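Comparación de dos recubrimientos de dedo para pinzas manuales en tareas con ropa

Informe de proyecto, asignatura de Sistemas de Manipulación
Mayo de 2022

1. Planteamiento

El proyecto partió de una pregunta bastante concreta: si el material de la superficie de contacto cambia el resultado cuando se manipula tela con una pinza paralela de mano. El grupo del curso anterior había trabajado con cajas y botes y dejó anotado en su memoria que la ropa quedaba pendiente. Nosotros la retomamos con prendas de uso normal, sin planchar y mezcladas.

Los dos recubrimientos que comparamos son el Nillitz, una lámina lisa de silicona blanda, y el Tekero, más duro y con un estriado fino. Los dos se pegan sobre el mismo dedo y se cambian en unos minutos. La electrónica de registro y el programa de captura se mantuvieron iguales en todas las sesiones para no mezclar variables.

2. Tareas

Definimos tres tareas:

Separar una prenda del montón y dejarla en la zona libre.
Extender la prenda sujetándola por dos puntos.
Doblarla por la mitad y alinear los bordes.

La primera se puede hacer con una mano. Las otras dos exigen coordinar ambas pinzas y son las que más tiempo se llevaron. Hicimos en total casi 200 intentos, repartidos entre los dos recubrimientos y entre los 8 participantes, todos estudiantes del grado. Cada participante practicó antes durante una sesión corta que no entra en los resultados.

Consideramos fallo cualquier intento en el que la prenda se soltara antes de llegar a su sitio, o en el que la pinza arrastrase también otra prenda o la tela de la mesa. Este segundo caso no estaba en la primera versión del protocolo. Lo añadimos después de las pruebas iniciales, al ver que con telas finas el dedo bajaba demasiado y cogía las dos capas.

3. Desarrollo de las sesiones

Trabajamos sobre una superficie cubierta con tela, con las prendas agrupadas a un lado y el resto despejado para extender. El operador lleva una pinza en cada mano. En la tarea de extender, una sujeta la prenda mientras la otra busca el segundo punto de agarre, y ahí se concentraron casi todas las dudas de los participantes: dónde bajar, con qué inclinación y cuánto cerrar.

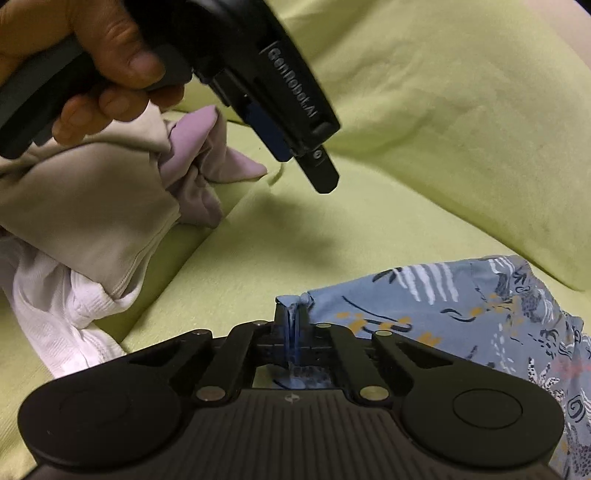 Cristóvão Magalhães comentó al leer el borrador que la comparación le parecía incompleta si no se medía la fuerza de cierre, porque un operador que nota que la tela resbala aprieta más sin darse cuenta, y entonces el recubrimiento peor puede salir igual de bien en la tabla. Preguntó también si los participantes sabían qué recubrimiento llevaban puesto.

Las dos observaciones son correctas. No medimos la fuerza, y los participantes sí lo sabían, ya que el estriado se ve a simple vista. Para lo primero pedimos presupuesto de un sensor Obradović de película delgada, pero el plazo de entrega pasaba de junio y no llegábamos. Lo segundo tiene peor arreglo con estos materiales. Lo recogemos en el apartado de limitaciones.

4. Resultados

En la separación del montón, el Nillitz dio menos caídas, sobre todo con punto y algodón fino. El contacto blando se adapta al pliegue y basta con pellizcar poca tela. Su inconveniente es que a veces la prenda se queda adherida al abrir y hay que sacudir un poco la pinza, lo que estropea la colocación.

En la extensión la diferencia se redujo mucho. Cuando la tela se tensa, el estriado del Tekero retiene bien, y varios participantes lo prefirieron porque notaban antes el momento en que la prenda empezaba a deslizar.

En el doblado no podemos afirmar que haya diferencia. Los errores de alineación dependieron más de la persona que del recubrimiento, y mejoraron con la práctica en los dos casos.

La suciedad influyó más de lo previsto. La silicona recoge pelusa y pierde agarre a lo largo de la sesión. A partir de la segunda semana la limpiamos con alcohol entre participantes, y los intentos anteriores se analizaron aparte.

5. Limitaciones y trabajo pendiente

Falta la medida de la fuerza de cierre. El orden de los recubrimientos se alternó entre participantes, pero no entre tareas, y puede quedar algún efecto de cansancio en el doblado. Tampoco probamos prendas con cremalleras ni botones grandes.

Los registros están guardados en el servidor Vivance del laboratorio, en la carpeta del proyecto, junto con la hoja de anotaciones y el protocolo en su segunda versión. Quien continúe el trabajo debería usar esa versión; la primera no recoge el arrastre de la tela de la mesa como fallo.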